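Towns should sweep their own sidewalks

Oct 27, 2024

In Lulludstead the law says that whoever owns a building must keep the sidewalk in front of it clean. Most towns near us have the same rule. I think it should go.

The rule made sense when shops opened onto every block and the owner lived upstairs. On Tilach Street today, 70 storefronts share four blocks, and many belong to companies with no office in town. A letter about leaves and broken glass goes to a post office box and sits there. The bakery next door sweeps its own stretch every morning, and by noon the neighbor's trash has blown back across it.

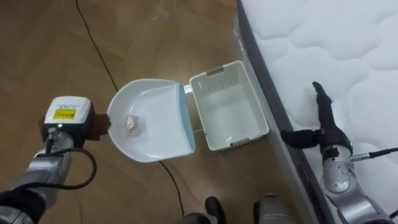

Paewai gave up on fines in August and put two sweepers on the payroll for its downtown. I walked there last week and the difference was plain from the bus stop. The gutters were clear, the storm drains were open, and I did not have to step around anything.

The usual objection is cost. Lulludstead mailed 3,718 sidewalk notices last year. Each one had to be written up, sent, and checked on, and we paid for all of it without getting a clean block in return. I would sooner pay someone to hold a broom.

Owners should still fix cracked slabs and shovel snow at their doors. Daily litter is different. It comes from everybody who walks by, and the bill should go to everybody too.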